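去之前我其实有点紧张。倒不是怕采访对象，是怕她的猫。她在消息里提醒了我三遍，说家里那只老猫讨厌陌生人的鞋，让我换完拖鞋以后把鞋拎进屋，别放门口。我照做了，于是整个下午我的球鞋都坐在她家窗台上，跟一排腌柠檬挨着。

她是做旧信修复的。说得再准一点，是修信，也修账本、菜谱、乐谱、学生作业本，只要是纸，只要主人舍不得扔。工作室叫Closport，就开在自己家的二楼，楼下是一家卖面的，所以我们聊天的时候一直闻得到葱油味。我问她客人的信会不会也沾上味道，她笑得很大声："会啊！有个客人拿回去说，怎么我外婆的信闻起来像拌面。我说那你外婆应该挺高兴的。"

她不愿意我写她的名字，理由很简单，怕熟人来找她免费修东西。好，那就不写。

我们先聊的是怎么入行。她原来在一家印刷厂做校色，做了好些年，每天盯着色卡看，看到后来买件衣服都要拿到窗口比半天。厂子搬走以后她不想跟着搬，就在家闲着，闲着闲着翻出来一箱爷爷留下的账本，被虫蛀得一塌糊涂。她照着一本旧教材，自己熬糨糊，自己裁纸，把第一本修成了一块砖头。

"真的是砖头，"她说，"糨糊太厚了，干了以后翻不开。我气得把它放在厨房垫锅。垫了半年，又心疼，重新泡开，重新揭，这回揭下来了。所以我一直跟学徒讲，糨糊宁可稀，稀了可以再补一层，厚了你就等着哭吧。"

那本账本现在还在，她拿给我看了。我翻到一页，上面记着买盐、买灯油、给某某家随礼，字写得特别用力，背面都能摸出印子来。补过的地方颜色比原纸浅一点点，她说这是故意的，修补的地方要让后来的人认得出来，又不能一眼就跳出来。我凑得很近才找到接缝。

后来她正式去学了，跟一位退了休的老师傅学了四年，头一年几乎没碰过客人的东西，光是撕纸。对，撕纸。补洞用的纸不能拿剪刀剪，剪出来的边太齐，贴上去会有一道硬棱，得用毛笔蘸水画一圈，沿着水印慢慢撕开，让边上带出一点毛毛的纤维来，才好跟原来的纸咬在一起。我当场试了一张，撕成了一个我也说不清像什么的形状（她说像土豆）。

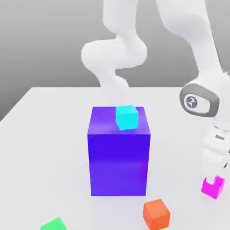

手艺与日常

她一天的工作从早上六点开始，因为面馆也是六点开始，剁葱的声音一响她就睡不着了。先开窗，再看湿度计，然后把前一晚压在板子底下的纸一张一张拿出来看。她说这是一天里最高兴的时候，像拆礼物，虽然偶尔拆出来的是坏消息。

"坏消息是什么样的？"我问。

"起泡，或者墨跑了。以前的钢笔墨水最烦人，有的蓝墨水一碰水就走，你眼睁睁看着一个'想'字变成一朵云。"她比划了一下，"所以一定要先试，找一个句号，找一个最不要紧的标点，拿棉签点一下。句号要是掉色，整封信就不能下水，换别的办法。"

我听到这儿特别想知道，世界上到底有多少封信的句号是被棉签点过的。

手上最大的一单，是一批从Nindavby来的家信，一共75封，是一位老太太年轻时候收到的。信都装在一个饼干盒里，盒子放在阁楼，有一年屋顶漏水，泡了一个夏天才被发现。送来的时候，66封已经粘成了一整块，剩下九封因为夹在塑料袋里，逃过一劫。

"我一看，心想完了，这是千层饼。"她说着给自己倒了杯茶，"老太太的女儿跟我讲，能救几封算几封。我跟她讲，你别催我，我就都给你弄出来。其实我说完就后悔了，话说大了。"

她花了14个月。先是把整块信饼放进一个加湿的箱子里慢慢回潮，等纸软下来，拿一把很薄的竹片从角上往里探，一次走一点点，走不动就停下来，放回去，第二天再来。有的日子一张都揭不下来。她说那段时间她老公下班回来都不问她吃了没，先问今天揭了几张。

我问最后全揭开了吗。她停了一下，说有两封还是没保住，字已经没了，只剩下折痕。她把那两张空白的纸也补好、压平，跟别的信放在一起交还给人家。老太太拿到以后把那两张单独抽出来，摸了很久，说这封应该是讲他买自行车的。

"她怎么知道的呢，我也不好意思问。"她说。

我写到这里又去翻了一遍录音，这一段后面有差不多半分钟没人讲话，只有楼下喊"二号桌加个蛋"。

聊到材料她的话就多了，我几乎插不上嘴。补纸她现在固定用一种叫Phromma的薄皮纸，纤维长，拉力好，缺点是贵，还经常断货。我问有多贵，她伸手把一卷纸从架子上抽下来又塞回去，说不讲了，讲了心痛。糨糊还是自己做，小麦淀粉加水，小火，一直搅，搅到透明，再过两遍筛。她试过买现成的，嫌里面的防腐剂味道冲。自己做的放不了几天，天热的时候更短，剩下的她拿去糊窗户缝。

刷子她有一整面墙。最旧的一把是师傅给的，毛已经秃得差不多了，她还在用，专门用来刷最后一遍。我说你可以换一把新的呀，她很嫌弃地看了我一眼，像我妈看我用微波炉热饺子的那种眼神。

至于价钱，她的收费方式挺有意思。一页普通信纸，没有大的破损，收500。要是破得厉害，她会先看，看完报一个数，客人觉得高就拿回去，她会送一张保存说明，教人家怎么放，放哪里，千万别用透明胶。讲到透明胶她忽然激动起来，把茶杯都放下了。

"透明胶是我这辈子最大的敌人！你写，你一定要写。请大家不要用透明胶粘旧纸，过几年那个胶会发黄，会渗进去，撕又撕不掉，洗又洗不干净。我修一个洞只要半个钟头，去一条透明胶要一整天。"

好的，写了。大家看到了吗，不要用透明胶。

我回家第一件事就是去翻抽屉，我小学的奖状，正中间，一条透明胶，黄得像腊肠皮。我拍给她看，她回了我一串感叹号。

下午三点多，猫终于出来了，绕着窗台上我的鞋走了两圈，然后在裱板旁边趴下了。我问它会不会捣乱，她说小时候会，踩过一次还没干的乐谱，留下两个爪印。那份乐谱的主人是个拉大提琴的，看到以后不让她去掉，说就留着吧，正好在休止符的位置。

她现在带两个学徒，都是下了班过来学的，一个在药房上班，一个在家带孩子。她说药房那位手特别稳，带孩子那位特别有耐心，可惜不能把她俩合成一个人。去年她们三个一起去Gandier的纸展摆了个小摊，现场给人补书角，结果排队的大半是来补钞票的，还有一位大叔拿着电影票，问能不能把上面的日期补回来。她告诉他补不回来，热敏纸褪了就是褪了，大叔也不走，站在旁边看她们补了一下午书。

我问她自己还写不写信。她想了想，说写得少了，生日的时候给师傅写一封，用毛笔，写坏了也不重写。"他收到以后会打电话来，不讲信里的事，先讲我用的纸不对。"

"那你下次换一种纸？"

"不换，换了他就没话讲啦。"

走的时候她塞给我一小罐糨糊，嘱咐我放冰箱，三天之内用完，用来补我那张奖状裂开的边（中间那条胶她让我别动，有空带过去）。我拎着鞋下楼，在面馆吃了一碗葱油拌面，加了个蛋。糨糊第二天被我室友当成酸奶闻了一下，还好没吃。

奖状的边我补了，糨糊刷厚了。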